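Resten wants to charge rent by the square foot, bedrooms included. I think the town has it wrong. A bedroom is where people sleep, fold clothes and sit down for a minute, and its size says little about its worth. 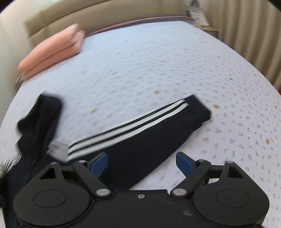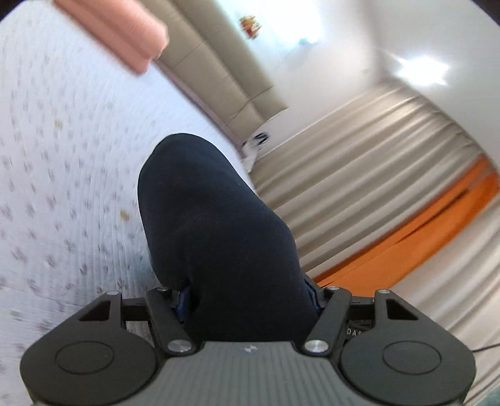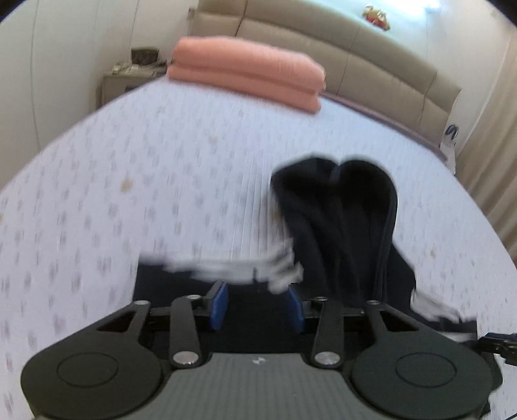

A patterned sheet and a striped garment on the bed, first picture.

My own rent would go up by 100 dollars, to 2,540. In Hesau they tried the same rule and dropped it in June. Resten should drop it before the vote.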